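Nomham Pegboard Challenge

Reading time: 2 min

The Nomham Pegboard Challenge is a student robotics competition in which teams program an arm with a two-finger gripper to work at a perforated metal panel. It grew out of an evening class set up by Glória Carvalho at Hotdale College and is now run by the college each November. The most recent contest drew 117 entrants in 40 teams.

Format

Each team has 8 minutes at the panel and may make 2 attempts. The tasks involve hanging, moving and removing small tools and fittings. The layout of hooks and brackets is changed between rounds, so stored positions cannot be relied upon. Teams may use any control method - taught by hand, scripted or learned - provided that the code is handed in by Wednesday of contest week.

Technical aspects

The main difficulty is vision. A regular grid of holes gives many near-identical features, and a program that matches one hole to its neighbour will place the gripper a full pitch out. Light passing through the holes adds to the problem, as the same panel can show both bright and dark holes.

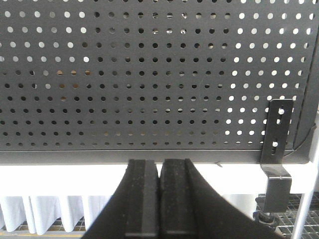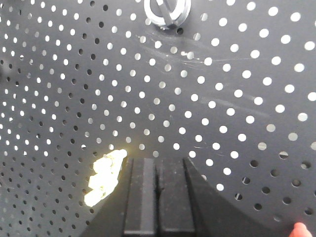

Most teams find the panel edge first and count inwards. The Grorker team instead used the fittings as landmarks, a method later taken up in the class notes. Feng, an open-source calibration tool written by former students, is permitted in all rounds.

Scoring

Points are given for each completed task. Contact with the panel by the arm itself carries a penalty - contact by the fingertips does not. Ties are settled by the shorter run time.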